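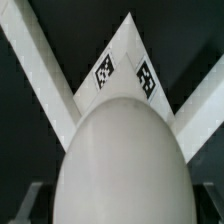 6 min read

Open days should publish their failures

Mon 20 May

The Praltach open day in Jundov ran through one afternoon and drew a larger crowd than the car park could take. I went for the handling demonstration and stood at the same bench for most of it. My complaint concerns the way the results were reported, and it applies to nearly every robotics open day I have attended.

The hardware first. The Trolus gripper has two long white fingers that close in a wide V. Behind the grasp sits a pointed white piece carrying two square black-and-white fiducial markers, one on each angled face, with different patterns. A small camera at the wrist looks down the fingers. The visitors' screen beside the bench carried the wrist view, and I would recommend that arrangement to anyone. From the floor, a grasp looks like an arm moving and then stopping. From the wrist, with a smooth white egg-shaped object filling the lower half of the view and the fingers running in behind its shoulders, the difficulty of the problem is plain.

A white ovoid on a white gripper is a poor target. There is little texture on it, the shading changes gradually, and the outline is easily confused with the fingers themselves. The markers help with one half of the problem. They have hard edges and a known pattern, so software can work out where the gripper parts are relative to the camera. They say nothing about the object. Visitors near me assumed the markers were how the robot found the thing it was picking up, and the printed handout did not correct them.

The handout did say that the system had completed 3,363 grasps. No denominator was given. I asked at the desk and was told that the attempts were logged but that the log was not part of the public material. On further asking, I learned that 1,891 of the completed grasps dated from October, before the present fingers were fitted. A little over half of the headline number therefore described a different machine.

I don't believe there was any intent to mislead. The total was available, it was large, and it fit on one line. But a count of successes without attempts is not a measurement of reliability. A reader cannot tell whether the failure rate is one in a thousand or one in three, and those are two different products.

The usual defence is that an open day is for the general public, who do not want a table. I disagree. People at the bench asked good questions: how hard does it squeeze, what happens if the object is off to one side, does it know when it has missed. Each of those has a numerical answer, or at least a range. A sheet with attempts, completed grasps, drops and operator interventions would take up less room than the photo collage on the back of the handout.

Ouellet, whose stand was across the aisle, handled this better with a less impressive display. Their whiteboard had a column for attempts and a column for failures, filled in by hand after each run. I watched some 15 runs there. Several failed, and the marks went up without comment. The audience stayed. If anything, they paid closer attention after a failure, and the operator had more to explain.

My proposal is modest. Any figure shown to visitors should come with its denominator, the hardware revision it applies to and the range of objects tested. Runs on the day should be tallied where people can see them. If an operator steps in, that should be marked as well. None of this requires new equipment, and the wrist view Praltach already has on its screen would do most of the explaining.

I will go again next year, and I will ask for the log again.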